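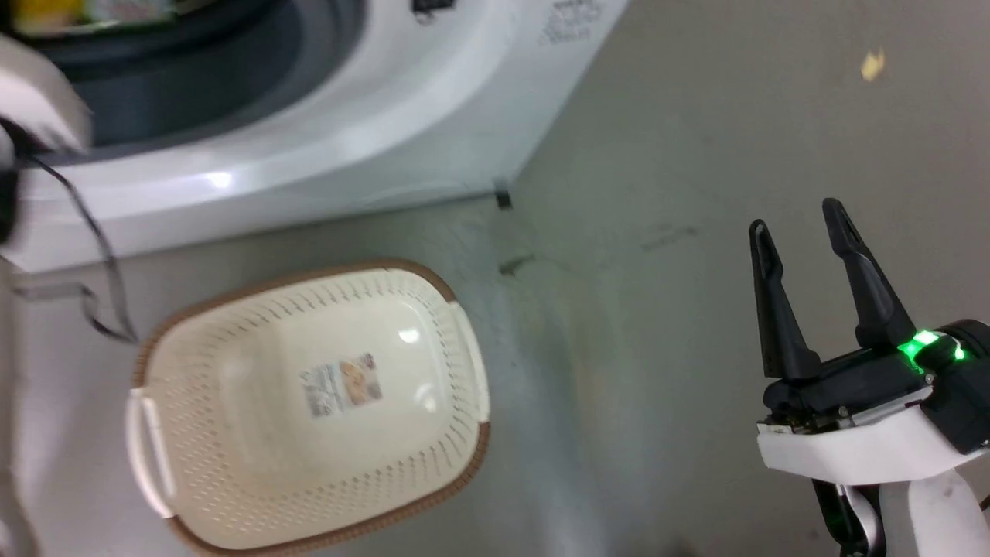

Members of the Bristcombe student robotics club reported that the Ekia gripper kit was ready for practice runs sooner than they had planned, and that the laundry task took up most of the term all the same.

## Review: Ekia two-finger gripper kit

The club used the kit for its laundry entry in the Hukus student competition, with a top-loading washer and a plastic basket.

**Assembly.** Two students completed the build in 40 minutes. The printed guide is clear, although the wiring page should come earlier.

**Performance.** The narrow fingertips suit thin basket rims and single garments. Bulky towels were less reliable – 22 practice runs were stopped for dropped items. The green status light is easy to read from across a workshop.

**Cost.** The kit was ordered through Shiferaw for $562, with spare fingertips sold separately.

The kit is recommended for clubs with some prior building experience. First-year groups should allow extra time for cable routing.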